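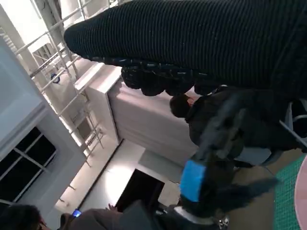
Kultach 28 Roll-Call Voting and Speaker Timer Set
Made by Cakix
Item number 1862
Ships from our Montes warehouse

Overview

The Kultach 28 is a tabletop voting and timing set for city councils, county boards, school boards and planning commissions. Members vote from a small keypad at their seat. The clerk opens and closes each vote from a console, reads the result on the console screen, and can send it to a wall display for the audience. The same console runs the countdown clock for public comment.

The set is sold by the seat. A console handles up to 28 keypads, and you can start with as few as five. Keypads bought later pair with an older console without a return to the factory.

Voting

Each keypad has four buttons: Yes, No, Abstain and Recuse. A member can change a vote until the clerk closes it. After that the keypad locks and the result is saved.

The clerk can choose to show votes as they come in or hold them until the vote is closed. Many councils have a rule on this, so check yours before setup. The setting can be locked with a passcode.

For bodies that call the roll out loud, the console can step through the members in order. The order can be alphabetical, by district, or rotated at each meeting. The mayor or chair can be set to vote last, or only in a tie.

The console figures the result from the threshold you pick for the item: simple majority, two-thirds, three-fourths, or a fixed number of votes. A recused member can be left out of the count or kept in it, depending on your charter.

Speaker timer

Preset times are two, three and five minutes, and the clerk can enter any other length. The lectern light shows green, then yellow at the warning point, then red. A tone at the end is optional. Time can be paused for a point of order and started again where it stopped. Donated time can be added to a speaker before or during the countdown.

Records

The console stores 2000 votes in its own memory. Records can be copied to a USB drive as a spreadsheet or as a plain text file. Each record lists the item number, the motion, the maker and second if entered, every member's vote, and the time the vote closed.

If your office uses Cillora for agendas and minutes, item titles can be loaded onto the console before the meeting and results sent back afterward. A Cillora account is not included.

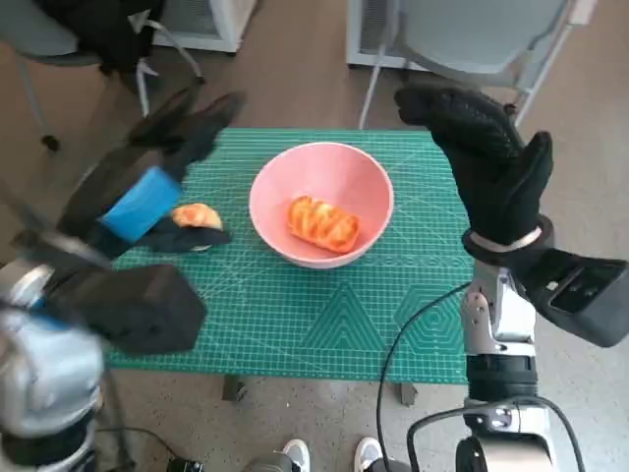 Records on the console can't be edited after a vote is closed. If the body votes to reconsider an item, the second vote is saved as a new record with a link to the first. Deleting old records takes the passcode and leaves an entry in the log.

What comes in the box

Clerk console with power supply
Keypads, in the number ordered
Charging tray for every seven keypads
Lectern light with clamp and cable
Display cable
Name label sheet
Printed setup guide

The wall display is not included. Any television or projector with an HDMI input will work.

Specifications

Keypad battery: rechargeable, good for a ten-hour meeting
Keypad connection: two-way radio, private to the console
Console screen: color touch screen
Console power: wall outlet, with battery backup for one hour
Warranty: three years on the console, two on the keypads

Ordering

We accept purchase orders from public agencies. A written quote stays good through the end of your fiscal year, and we can split the invoice across two budget years if you ask before the order ships. Sole-source letters are not available for this product.

Orders placed in June often take an extra week because of year-end buying. Replacement keypads are sold singly under item number 1497.

Returns

Unused sets can be returned within 30 days in the original carton. If you would like to try the set at a work session first, we lend a five-seat demo kit for two weeks. You pay return shipping only. Demo kits can't be used for binding votes, and their memory is cleared when they come back to Montes.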